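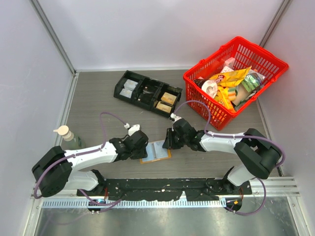

The Haneo 515 is a powered speaker for live music, record launches and video premieres in small and mid-size rooms. It is made by Shboul and sold and rented in the area by Imel, from the Letville store. One cabinet covers a club floor of up to 157 people. For a wider room, order two and angle them inward from the corners of the stage, like the two arms reaching toward each other over the gray tabletop, so the sound meets near the middle of the dance floor and leaves the back wall alone.

What it does

The 515 takes a microphone, an instrument and a phone or laptop at the same time. Each input has its own volume knob, and the microphone input has a three-step echo that singers can switch off with a footswitch (sold separately). A host can talk over the backing track without anyone touching the mixer - the music drops when the microphone is in use and comes back up when it is not.

There are four preset sounds: Vocal, Band, DJ and Playback. Playback is the one to use for a video premiere. It lines the speaker up with a projector or a TV wall and lets you set the delay by hand if lips and voice do not match.

In the box

Haneo 515 speaker
Power cord, 10 feet
Padded cover with side pocket
Remote control, battery included
Printed quick guide

Stands, microphones and the footswitch are not included. Any standard speaker stand fits the socket on the bottom.

Price and rental

The price is $1,383 per speaker, with a 5-year warranty on the cabinet and amplifier. Batteries and covers are not part of the warranty.

Rental is by the night. Saturday rentals are picked up at the Letville store before 3 p.m. and come back by noon on the next day we are open. A deposit is taken at pickup and returned when the speaker and cord are checked in. May fills early with graduation parties and outdoor shows, so call ahead if you need a pair.

Good to know

The 515 is for indoor use or covered stages. It should not be left out in rain, with or without the cover.

Two speakers link with one cable or over the wireless link. Use the cable in a full club - phones in the crowd can interrupt the wireless link.

Older Haneo remotes do not work with this model.

Availability: in stock for sale, black only. Rental units by reservation.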